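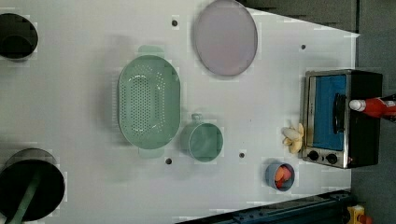

My favorite kitchen job in the world is the big empty-out, where everything comes off the shelves and onto a table and you get to decide all over again where it lives. I do it every August, and I look forward to it the way other people look forward to the beach! The trick that changed it for me is spreading things out with bare table between them. Look how much easier it is to think about a green colander when there's a clear patch of tabletop around it, with the mug on one side and the two black pots well away at the far end. Pile the same things in a heap and all you'll see is a heap.

So this is how I set up a small kitchen from a bare table, start to finish. It works for a first apartment, a rental cottage, a basement kitchenette, or the kitchen you've had for years and quietly stopped liking.

What you need

A table you can clear completely
Two dish towels, one damp and one dry
A tape measure
Masking tape and a marker
A box for things that are leaving

You don't need to buy organizers. Please don't buy organizers yet! I once came home with 26 little bins and returned nearly all of them, and the ones I kept are holding batteries.

Step 1: Empty one zone at a time

Pick one cabinet or one stretch of shelf and bring out all of it. If your table is small, stop when it's two-thirds covered and work with that. My friend Tuva Haugland does her whole kitchen in a single go on the living room floor, and I admire her, but she also ate takeout for three nights.

Wipe each thing as you set it down. Lids go beside their pots, never on top, so you can tell right away which pots have lost theirs.

Step 2: Lay it out by how you cook

Most people sort by type, so plates with plates and pots with pots. I sort by where my hands are when I want the thing. I make four areas on the table:

Water: colander, mixing bowls, dish brush, anything that visits the sink
Heat: pots, pans, spatulas, ladles, oven mitts, toaster oven
Eating: plates, bowls, glasses, flatware
Hot drinks: mugs, tea, the coffee things

A few items will want to be in two areas. Measuring cups always do. Put them down wherever you used them last and move on.

I love this part. You start noticing that the ladle has been living across the room from the soup pot for years, and suddenly you want to fix everything at once. Resist! Finish laying out first.

Step 3: Measure the bulky things

Get out the tape measure and check the big pieces before you give anything else a home, because they decide the rest. Measure a pot across the handles and not just the rim. Measure a colander end to end, handles included, especially an oval one, which can be a good bit longer than you'd guess from looking at it.

Write the numbers on masking tape and stick it on the item. Mine looked like this in millimeters:

Big pot, handle to handle: 335
Shelf above the stove, usable width: 581
Shelf above the stove, depth: 300

You can see my problem. The pot fits on that shelf only if its handles run left to right, and two of them won't go side by side no matter how sweetly you ask. I would have found this out with a pot in each hand and both feet on a step stool.

Step 4: Give the toaster oven its spot

A countertop oven needs more thought than anything else on the table. Check the manual for how much clearance it wants on the sides, back and top, and go by that number. Mark the footprint and the clearance on the counter with tape. Then open the door all the way down and make sure you still have somewhere to set a hot tray.

Mine sat under a low cabinet when I moved in. Narendra Rawat, who lives upstairs and can't leave a badly placed appliance alone, talked me into shifting it to the open end of the counter. I've used it twice as much since then. Toast, roasted carrots, four cookies at a time at ten in the evening, all of it!

Step 5: Put things away in this order

1. Toaster oven and anything else with a cord.
2. Pots, largest first, on the lowest shelf near the stove.
3. Colander and bowls by the sink. A colander can nest inside a mixing bowl if the handles clear the rim.
4. Plates, between hip and shoulder height.
5. Mugs, within reach of the kettle.
6. Spatulas and ladles, in a crock or the drawer closest to the burners.

Leave a hand's width free on every shelf. It'll look wasteful for a day or two, and then you'll bring home a casserole dish.

Step 6: Cook something the same night

Make pasta. It uses a big pot, a colander, a spoon, a plate and probably a mug for scooping out some of the cooking water, so it gives every area a test run. Keep the masking tape on the counter and put a piece anywhere you reached for something and it wasn't there. I had five pieces up by the time I sat down, and three of them were about salt.

Move those things the next morning, while you're still annoyed.

A few extras

If you like matching colors, pick one and let it repeat in small ways. A mint green mug with a mint green colander makes me happy every single time I open the cabinet, and the rest of the kitchen can be black and steel and whatever came from your aunt.

Stand lids on edge in a dish rack at the back of the pot shelf. Mine is an old one with two missing prongs.

The leaving box goes out the door within the week. Pushpa Ahuja, who taught me to make proper dal and has strong feelings about clutter, gave me that rule, and she has checked up on me more than once.

Next I'm doing the spice drawer, which has three open jars of cumin in it that I know of. If you have a good way to label lids that survives steam, leave it in the comments, I'd love to try it!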